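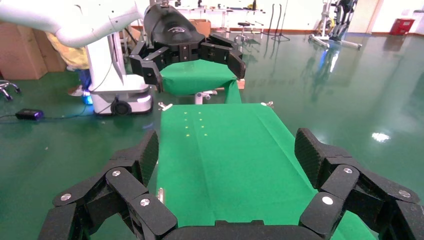 Figure 2. Long table with the green cloth clipped at the far corners.

3.1 Tables and cloths

I'll admit I got a bit carried away with tablecloths in this study (my co-author Ji-hoon Shin still teases me!). We'd started out with bare tabletops at Modincombe, and people kept telling us the glare bugged them, so we tried covers in a few colours and bright green came out as the favourite. The cloth in Figure 2 has a faint crease down the middle and a few slight wrinkles near the far end, and creases like that come up again in Section 4, where 44 of our 207 survey replies grumbled about them. We tried ironing, which helped for a day or so, then the fold lines crept back. The small silver clips at the corners were a much better buy. Before we had clips, the cloth slid every time somebody leaned on it, and I spent half of January tugging it straight again. Tape was worse, it left a gummy edge that picked up lint.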